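In Defense of the Unfolded Shirt

I moved to Ostbridge when I was 30 years old, and the first thing I noticed in the homes of my new neighbors was the closets. Everything was folded and sorted by color. In the house of my parents we also folded, but only what guests could see.

For many years I tried to live up to these closets. Every Sunday evening I stood 44 minutes, sometimes more, with the clean laundry of my family, and I folded. I folded pajamas. I folded cloths which the next morning would clean the floor. One evening in June I asked myself for whom I was doing this, and I could not find a good answer.

My opinion is that we should divide our clothes in two groups. The first group is the clothes which suffer when they are not folded or hung: shirts for work, linen, the one good dress. The second group is all the rest. Socks, underwear, towels for the gym and children's T-shirts can go directly into a drawer, and the drawer can be closed.

People tell me that this is lazy. I do not agree. Lazy is when the work is necessary and you leave it for another person. In most families I know, this other person is the mother, and I think this is the reason why the rule is so seldom questioned. The person who admires the straight pile of towels is usually not the person who made it.

There is also an industry that likes our piles. The local store Windix sells a set of 10 drawer dividers, and I bought two of them. I must admit they are well made. Now they hold batteries and seed packets.

Another argument against me is stronger. Some people say that folding calms them, that it is the only quiet moment in their day. I believe them, and I would never take this from anybody. My sister-in-law folds with the radio on and looks happy. But a pleasure is different from a duty, and a child should not be scolded because he has no talent for this pleasure. 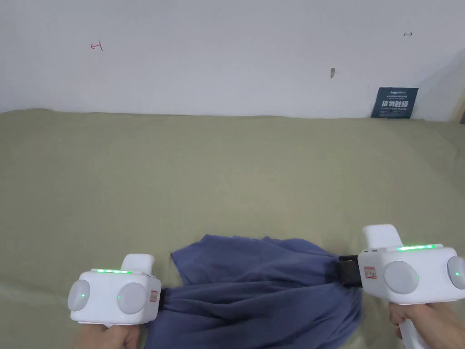

A blue cloth, not folded.

My own children now put away their clothes themselves. They do it in a few minutes and without a fight, which did not happen once in the years of the neat piles. In the morning my younger one pulls out a T-shirt, shakes it two times and puts it on. By the time he arrives at school, the warmth of his body has taken out most of the wrinkles.

I still iron my work shirts, and I still fold the tablecloth from my grandmother along the old lines. The rest of my Sunday evening I spend on the balcony.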